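Contrôle avant réédition vinyle : bandes et disques tests du label Inia

J'ai repris la liste de Theresia Lüthi et j'y ai mis mes remarques au fil de l'écoute, désolé pour le fouillis !

Bandes mères
[x] Boîte ouverte, odeur de vinaigre : rien senti, ouf.
[x] Collures vérifiées : 11, dont une refaite (la fin de « Mohmand », un orgue magnifique au passage).
[ ] Azimut réglé sur chaque bobine. Fait pour la face A, je finis la B avec Daniyal.
[x] Masse des magnétophones testée. Le vieux câble est parti à la benne, il me picotait les doigts.

Disques tests
[x] Centrage correct.
[ ] Bruit de surface : 4 clics sur la face B, toujours au même endroit. Pilar Palma les entend aussi, donc je demande un nouveau test à l'usine de Prernville.
[x] Niveau de sortie : très bien, les basses respirent enfin.

Local
[x] Extincteur accessible, étiquette de mars.
[ ] Établi débarrassé. Bof, on y travaille... 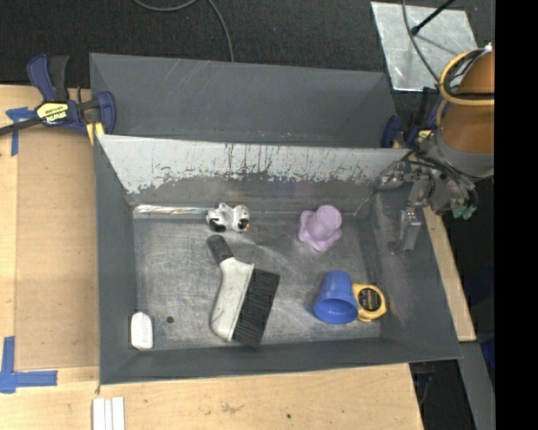
Bac gris, avec la balayette

[x] Cartons Istomport surélevés, 57 pochettes à plat.
[ ] Hygromètre à remplacer : il affiche 94 % en permanence, même à côté du radiateur (je n'y crois pas une seconde).

À revoir avec Hina Kazmi avant de lancer le pressage.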